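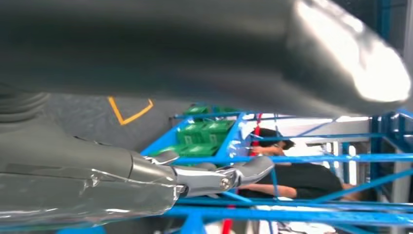
**Figure 3.** Wrist-camera view at the Vurkbridge cell, with the arm link blurred by motion, the gripper in front of the blue rack, and green bins on the sloped shelf.

### 4.2 What we did about blurry views

I'll admit I wanted to throw these images out. My first plan was to drop any image where part of the arm was smeared, and Ward Leemans talked me out of it over a long lunch. His point was that the blur in Figure 3 sits on the link up top, while the bins and the rack are still perfectly usable. So we kept everything and scored blur by region instead - a mask for the robot's own body, and a separate score for whatever was left.

We labeled 4000 images by hand and trained on 3000 of them. The rest went to testing, along with 112 extra images from the Clovelard site that the model had never seen. Bin detection got better on both sets once the body mask was in, and I was happier about the second one.

Chrome gave us more trouble than blur did. The fingers pick up whatever light is nearby, and the mask kept leaking into the clear plastic film on the forearm, which has the same kind of shiny streaks. We fixed most of that by adding 15 hand-drawn masks of the wrapped forearm to each training round (the Fasix labeling tool made this pretty painless). Hanging plastic on the rack is still a weak spot, and I come back to it in Section 5.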